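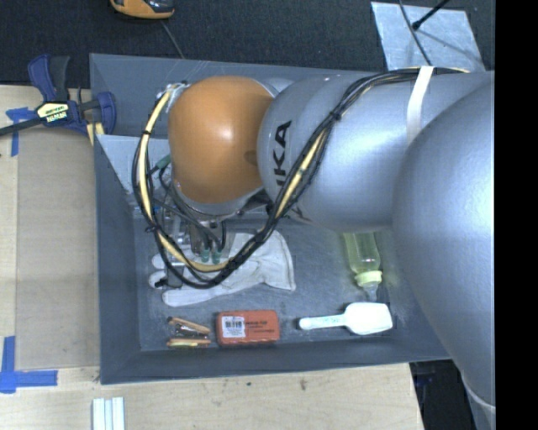

Undville Police Update: Catalytic Converter Thefts
19 May 2023

The Undville Police Department has charged two men in connection with a series of catalytic converter thefts from parking lots along Pideck Road. Both were taken into custody without incident after a patrol officer stopped a pickup truck leaving the Ormsby park-and-ride before dawn. A search of the truck bed turned up cut exhaust parts, a floor jack and two battery-powered saws.

The men are each charged with three counts of theft and one count of possession of burglary tools. They are being held at the county jail. Additional counts may be filed once the recovered parts have been matched to vehicles.

Matching is slow. Most converters carry a part number but no vehicle identification number, so detectives compare the cut ends of the pipe with what is left on the car. Owners who have already had repairs done should ask the shop whether the old pipe was kept. If it was, please do not clean it or throw it out.

Reports came from the Ormsby lot, the Ullari apartments and the overflow parking behind the Pideck Road ballfields. Trucks and older hybrids were taken most often — they sit higher or carry parts with a better resale price. Anyone who parked in these places overnight and noticed a loud exhaust on starting the car should file a report, even if the damage has been fixed. Reports can be made at the front desk or through the non-emergency line. Bring the repair invoice and the registration.

The department will hold a free etching session in September, in the lot behind the station. Officers will mark the converter with the last digits of the license plate and coat it with high-heat paint. The work is done from below and does not affect the warranty on most models. Sign-up details will be printed in a later issue.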